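Equipment budget, second pass – January

Wijaya quote came in overnight. Before I forget what I thought on first reading: too much bundled, and the bundling hides the bits we'd say no to. They want to sell us the Foltari gripper set, the Roltari wrist sensors and a support plan as one line. I've asked for it split. Lutz says they'll split it but the total will go up. Fine, let it go up on paper, at least we'll know what each thing costs.

What we asked for was fingers. Spare fingers, pads, and a second set of mounting screws because we keep stripping the first. The pads are $25 a pair and we go through them. I would happily spend most of the consumables line on those and nothing else. Somehow a request for pads has grown into a proposal.

Numbers as they stand:

Pads, per pair – 25
Roltari wrist sensor, each – 392
Foltari finger kit, each – 578
Freight and brokerage – 185

The freight applies per shipment, so if we order in dribs and drabs like last year we pay it every time. One order, please. Put your wants on the sheet by the door.

On the Foltari kit. The brochure says it handles plates, mugs, produce and fabric with no change of fingers. I've read that sentence in four brochures now from four companies. I'm not saying it's false, I'm saying the brochure has one plate in it, and the plate is thick, and it's standing up nicely. Our objects are a fair test of the claim and cost next to nothing, so I'd like the loaner on our table for a week before anyone signs. If they won't lend one, that tells us something too.

Table this morning: mug stand, dish rack with two plates in it, a shallow grey plate lying flat, the corn on the wicker tray. The flat plate is the one I'd put to any sales rep. A rim that low leaves very little for two fingers to get under, and a wider finger doesn't obviously help. Mugs on a stand are a different problem again – clearance to the post, and the neighbour mug.

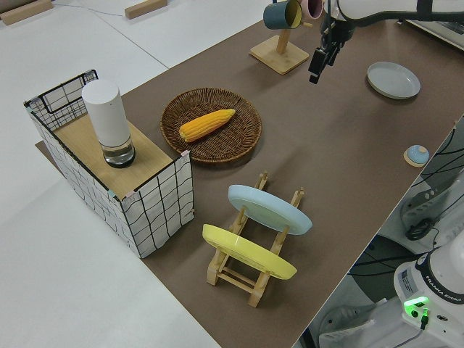
Intan doesn't agree with me about the sensors and asked for it to go in the book, so in it goes. Her view is that the pads wear out because we squeeze too hard, we squeeze too hard because we can't feel anything at the wrist, and two sensors would pay for themselves in pads before winter. She also thinks I'd have argued against the first arm if I'd been here when it was bought.

Probably true, the second part. On the first: at 392 each, two sensors come to 784, and that's more than thirty pairs of pads. Show me we'd save thirty pairs. I don't think anyone has written down when pads get changed, so nobody can settle it either way. Starting a tally on the inside cover. Date, which arm, which finger, initials. Please do it even if you're in a hurry.

Other things to sort before the order goes in:

Does the Foltari kit fit our grippers as they are, or does it need an adapter plate? The quote is silent. Remedios to ring them.

Support plan. What do we get for it that we don't already get by emailing? Still waiting on a straight answer.

Dish rack and mug stand are fine, don't replace. If we buy more crockery, buy it from the dollar store and leave it out of this budget.

Afiq wants one finger kit set aside for his own tests. Not until we've had the loaner.

Current position, mine only: pads yes, screws yes, one sensor maybe, finger kit no until tried, support plan no. Lutz has the revised sheet.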